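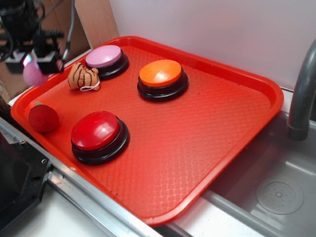 Dezembro de 2021

Retomei hoje a coleta para a tarefa dos botões, lote Goka, que estava parada desde a revisão do esquema de rótulos. A meta do lote é de 508 episódios aceitos; comecei o dia com 184. A variação de posição continua a ser o ponto fraco. Na bandeja, os botões rosa, laranja e vermelho ficam bem separados, o que facilita a instrução por cor, mas a distribuição das coordenadas de partida ainda é estreita demais. O tigre de pelúcia deitado ao lado do botão rosa serve de distrator e de alvo alternativo, conforme a instrução sorteada. A bola vermelha felpuda tem a mesma função, com a dificuldade adicional de partilhar a cor com um dos botões. Uma instrução que diga só "vermelho" fica ambígua. Passei a exigir sempre o substantivo.

Calibração antes de começar. Erro de repetição no punho dentro da tolerância, garra com folga ligeira no fechamento. Anotei e segui. O offset da câmera fixa foi mantido igual ao do lote anterior, para que os dois conjuntos possam ser misturados sem reprojeção.

Primeiro bloco: pressionar um único botão e voltar à posição de repouso. Protocolo inalterado. Descarto o episódio se a garra encosta em outro objeto antes do alvo, se o botão se desloca da base de partida, ou se a teleoperação faz pausa superior a dois segundos. As pausas são o defeito mais caro. O modelo de agosto aprendeu a hesitar por cima do alvo exatamente como eu hesitava, e foram precisas duas semanas para perceber que a causa estava nos dados. Desde então prefiro repetir o episódio inteiro a cortar o trecho parado.

O gravador Zulard perdeu sincronismo uma vez, a meio do bloco. Os carimbos de tempo das juntas adiantaram-se em relação ao vídeo. Reiniciei o serviço, excluí os três últimos episódios e refiz. Fica pendente escrever uma verificação automática do atraso no fechamento de cada arquivo; por enquanto confiro à mão, abrindo o gráfico.
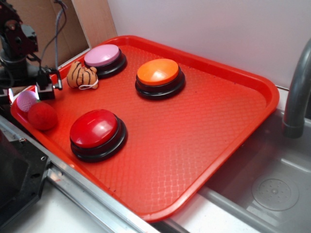 Segundo bloco: pegar um objeto macio e colocá-lo em outro ponto da bandeja, sem acionar botão nenhum. A aproximação lateral rende mais do que a vertical nas bolas, que rolam quando o dedo toca fora do centro. O tigre admite quase qualquer ângulo, mas deforma, e a leitura de abertura da garra deixa de indicar o tamanho do que foi agarrado. Para o treino isso interessa. Para o detector de preensão do Ots, que usa um limiar fixo de abertura, é um problema, e ele marcou como falhas várias preensões boas. Corrigi os rótulos manualmente. O limiar terá de ser por objeto ou então sair do pipeline.

O relevo do fundo da bandeja produz reflexos que mudam com a luz. Pensei em forrar com papel fosco e decidi que não. A política vai ter de trabalhar com esse tipo de superfície de qualquer modo, e um lote limpo demais já nos enganou uma vez na avaliação.

Ao fim do dia, 324 episódios aceitos no total do lote. O disco tinha 773 GB livres antes da cópia. Transferência para o servidor Jokomero iniciada com verificação de hash; deixo correr durante a noite.

Sobre a qualidade da minha própria operação: os últimos episódios do segundo bloco são visivelmente mais lentos no gráfico de velocidade do efetuador. Cansaço do pulso direito, provavelmente. Não os descartei, mas receberam a etiqueta "lento" para poderem ser filtrados depois. Na próxima sessão alterno os dois tipos de tarefa a cada vinte episódios, em vez de blocos longos, e inverto a ordem das cores no sorteio.

Pendências: apertar o parafuso do dedo esquerdo da garra, rever as instruções escritas antes da regra do substantivo, script do atraso do Zulard. Falta também decidir se os episódios com recuperação (a bola escapa e é apanhada de novo) entram no conjunto principal ou ficam em separado. Por agora estão em separado.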